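Festix FAQ

I get the same handful of emails about Festix every month, so I finally sat down one evening in July and typed up the answers. If yours isn't in the list, the contact form at the bottom of the site goes straight to me (Dorottya), and I do read everything, even if the reply takes a while.

What is Festix?

It's a task planner and execution layer for two-arm bench robots. You write down what you want done as a set of steps with conditions, Festix works out an order and who does what, and then it babysits the whole thing while it runs. I wrote the first version for myself when I was working on chemistry bench tasks and got fed up with editing one enormous script every time the beaker moved. It has grown a fair bit!

Does it replace my arm driver?

No. Your driver still talks to the controller, handles the safety limits and does whatever your vendor says it should do. Festix sits above that and sends it joint trajectories and gripper commands. If your driver accepts timed waypoints and reports back joint positions, you can probably write an adapter in an afternoon. Mine was a long afternoon with a lot of tea in it, but I was making the interface up as I went.

Please don't route your emergency stop through Festix. I've been asked this more than once and the answer will always be the same. The stop belongs in hardware.

Do I need two arms?

You don't. Set arms: 1 in the cell file and the allocator gets out of the way. You'll still see "arm_a" in the logs everywhere, which annoys people, and I'm going to fix it when I redo the log format.

How does it stop the two arms hitting each other?

Two layers. When it plans, each arm reserves a swept volume for the time it expects to be moving, and the other arm has to plan around that. Then at run time there's a separate checker comparing where the arms really are with where they said they'd be. If they drift apart by more than your tolerance, the arm with the lower priority holds and replans.

The part that catches everyone out is cables. The checker only knows about geometry you've given it, and if you've got cable runs strapped along the links, your arm is fatter than its model says. Pad the link meshes. I pad mine generously and lose a little reach, and I've stopped worrying about it.

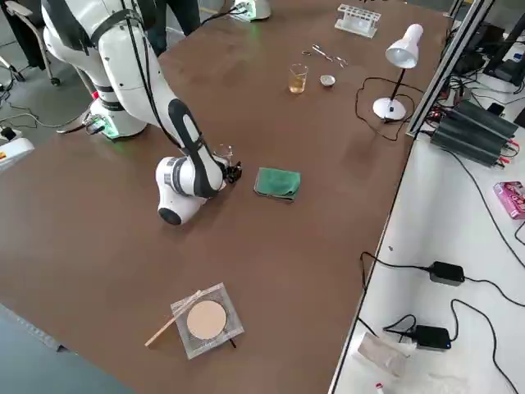
The other thing I'd pad is anything with an overhang. A lamp with a cone shade is a good example: the base is easy to model and the shade is where your forearm wants to go. I put in a fat cylinder from tabletop to the top of the shade and call it a day. You can model it properly if you like, but the planner gets slower and you gain a sliver of space you didn't need.

Why does perception lose my glassware?

Oh, the glassware question. Depth cameras and clear glass don't get along. The light goes through or bounces off somewhere silly, and you end up with a hole in your point cloud where the beaker should be, or a lump a few centimetres behind it.

Festix doesn't do perception itself, it takes poses from whatever you plug in. I use Findeo, a segmentation package that works from the colour image and fits a known shape to the outline. My copy is tuned on 1,886 labelled images of bench gear, most of them glass, and I labelled far too many of those on the couch in front of the hockey. It's decent on beakers and dishes. It still struggles with small glass pieces once they're in the gripper, when the fingers cover half the outline.

For held objects I'd switch to the "carried" mode. Once the gripper reports a stable width, Festix locks the object's pose to the fingertips and ignores the camera until release. You'll want to set a minimum width for each object so that an empty close gets flagged as a missed grasp.

What about cloths and other floppy things?

Treat them as keep-out regions unless the task is about the cloth. There's a "soft" flag you can put on an object, and the planner will then refuse to set anything down on top of it. Folding isn't supported. Someone asks every couple of months and I'd love to do it, but I don't have a method I trust yet.

Can it handle thin tools like scissors and tongs?

Sort of. Anything lying flat on the table is hard to pick up with a parallel gripper, and the planner can't fix that for you. What it can do is try a list of grasps in order, including ones where a fingertip touches the table first and slides in. Turn on contact_approach, keep the speed low, and set your force threshold before you try it with anything you care about. If you can get away with propping the handles up on a little stand, do that. I did for months.

How fast does it plan?

On my desktop a single-arm pick and place comes back in around 465 milliseconds. Two arms moving at once takes longer and varies a lot with clutter. If yours is dragging, check your meshes first. One user sent me a wire gauze modelled strand by strand (beautiful work, truly) and the collision checker was grinding through every bit of it. A flat box did the job.

My run stopped with "stale world state". What now?

It means the last object poses are older than your limit. The default is 2 seconds. Usually an arm is parked between the camera and the table, so the perception side has gone quiet. Add a "look" step that moves the arms clear before the next pick. Raising the limit makes the message go away too, and then you'll be grasping at things where they used to be, so I'd leave it alone.

Is there a simulator?

There's a bridge to Hurketti, a kinematic simulator that's light enough to run on a laptop. No liquids, and contact is pretty rough. I use it to catch ordering mistakes and bad reservations. The regression suite is 1,950 short task files and I run the lot before tagging a release, usually overnight with the laptop fan howling.

Does it work with the Vondráček calibration files?

Yes, from the current release. Point calib_source at the folder and it'll read the hand-eye transforms for both arms. Check the units! The older files are in millimetres, Festix wants metres, and the importer only warns you when the numbers look absurd.

Can I send you a patch?

Please do. Small ones get merged quickest. If it touches the allocator, write to me before you start, as I'm partway through reworking that module and I'd hate for you to waste a weekend on it.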